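4 May 2018

Hide glue, open time and bench temperature

Carried on from the last entry. The question is still whether the Kastell glue gives enough open time for the long edge joints on the Trilthorpe cabinet doors, or whether we go back to the Besson grade and put up with the slower grab.

Soaked the granules overnight in cold water, then warmed the pot to 70 degrees in the water jacket and held it there. Consistency at the start was thin cream. It thickened slightly through the morning and was let down twice with hot water. No smell beyond the usual.

Test pieces were beech offcuts planed on the meeting edge, no toothing. Each was brushed on both faces, left open for a measured interval, then rubbed together and left without cramps. Benoît did the brushing throughout so that the film would be about the same each time.

Results with cold stock: the film had skinned over before the pieces met on anything but the shortest interval. The joints held by hand but parted cleanly when struck, with glue on one side only. With stock warmed on the radiator shelf the same intervals gave torn fibre on both faces. The difference is much larger than the one between the two glues.

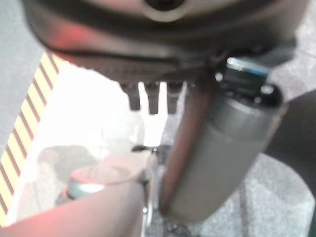 Dark grey housing with round recess; three short pegs side by side underneath.

Load figures, same joint area for each, warmed stock: Kastell let go at 512 N, Besson at 286 N. The Besson piece had a visible dry patch near one end, so I do not trust that number and it should be repeated. Hervé thinks the patch was end grain showing through at a slope in the board. Possible – the offcut has gone in the stove, so we can't check.

Urea: Nour suggests a small addition to the Kastell to slow the gel. I would sooner try warmer stock first, as the doors have to stand in a damp hall and I have no figures for how urea behaves there. Apolline has notes from the Stosteck repair in September and will look for them.

Pot life: reheated glue from the previous batch was noticeably weaker on the fingers test. Thrown out. From now on make up around 200 g at a time and write the date on the lid.

To do
Repeat Besson, warmed stock, fresh offcut, keep the broken halves.
Try a longer open interval on Kastell with both faces warmed.
Ask Clotilde whether the heating pad from the veneer press can be spared.
New thermometer for the water jacket – the present one sticks on the way down.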